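From: Tainá Queiroz
To: storeroom list
Date: April 11, 2024
Subject: Re: Re: One bin for all the cleaning stuff?

On the storeroom list, Brito wrote:

> Hi all. I went through the shelves in Witodton again and I think we
> should stop keeping the cleaning things in separate tubs. One big metal
> bin, everything in it, you reach in and take what you need. We spent
> 393 on tubs and lids in March and half the lids are already missing.
> A bin doesn't have a lid to lose. It would also free up the whole
> lower shelf. Any objections before I go ahead?
>
> Brito

Yes, a few.

I don't doubt the lids are missing. I've looked for them too. But the lids aren't why people can't find the scrubbers. People can't find the scrubbers because they get put back in whichever tub is closest, and a bin just makes that official.

Then there's the matter of what touches what. A sponge that has been on the floor drains goes in, a clean dusting mitt goes in on top of it, and the next person wipes a desk with the mitt. In separate tubs you at least have a chance. I'd want to hear how that's supposed to work before we buy anything.

> It would also free up the whole lower shelf.

For what? The last time we freed up a shelf it was full of Flellus catalogs inside a week. And a bin takes floor space, so I'm not sure we come out ahead. Has anyone measured the spot by the door?

The price bothers me as well. The Dravik quote you forwarded was 1882 for the bin alone, with delivery listed separately and no figure next to it. That is a lot of lids. I know you said we could get it down if we order with the other site, but I've heard that before, and the other site has never once ordered anything on the same day as us.

I'll grant you that a handful of things in a bin is easy enough to pick through. You can see the blue scrubber in its corner, the green container beside it, the shaggy mitt, the dark sponge-like block over by the wall.

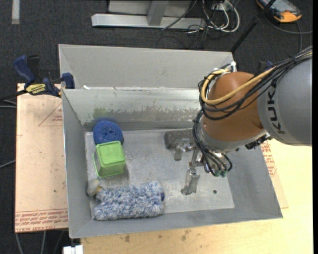

Our shelves hold a good deal more than that, and I'd expect the small stuff to go straight to the bottom and stay there until somebody tips the whole thing out. Bare metal is also loud. Whoever has the desk next to the storeroom should get a vote.

What I would agree to: keep the tubs, throw out the lids we still have, and write on the front of each one what goes in it. Wet things on the lower shelf, dry things above. Try it for a month and spend nothing. If it's still a mess, I'll drop my objection to the bin, though I'd still want a second one for anything used on floors.

Brito, can you hold off on the order until people have answered? And please send the delivery cost if you have it.

Tainá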